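Search this notebook
Search

Packing notes, August

Started at 9.20 with the green veg. Éabha had already set the bright green basket at the back left corner of the marble floor, and I left it there because moving it last time cost us the whole first hour.

Clamshells are the clear ones from the Gultville order, 31 left in the sleeve after this morning. Bernadette wants them filled to just under the rim. Any higher and the lid springs back up on one side, and then someone has to press it down by hand. Target weight 175 g, tolerance we have not agreed. Rónán says 20 g either way is fine for our purposes. I would go tighter but will wait for the scales to come back from Clurkimow.

Mixed sizes again. The long thin ones want to lie down the side of the box and the round ones go in on top, otherwise you get a gap in the middle and the weight comes out low. 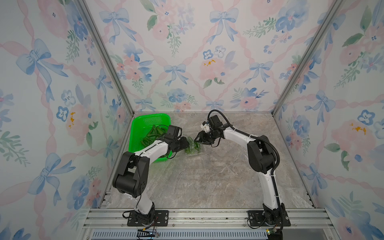
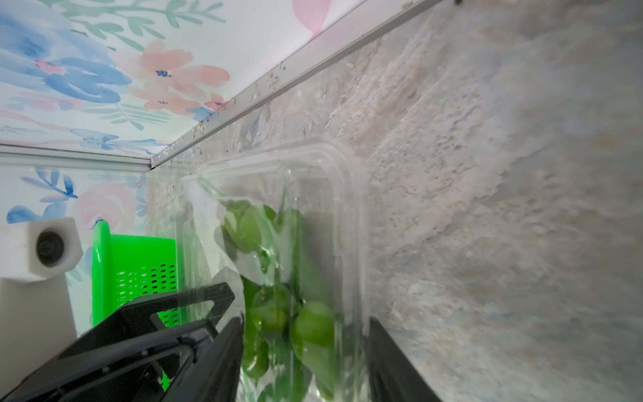 Clear clamshell with the green veg in it, both pictures.

Crumbs in the seam along the metal trim. A cloth does not get into it. Brendan has a narrow brush in the drawer under the sink, try that before the next session and wipe the marble afterwards with the plain cleaner, not the lemon one, which left streaks.

Wallpaper is holding up well. Check the corners for lifting once a week.

To do:
- ask Genivaldo if the next sleeve of boxes is the same depth
- write the fill weight on each box in marker, on the base
- wash the basket, holes as well
- agree the tolerance

Stopped at 12.40 for lunch.

We use cookies to remember your settings. Accept / Manage
Contact the Esum workshop | Back to top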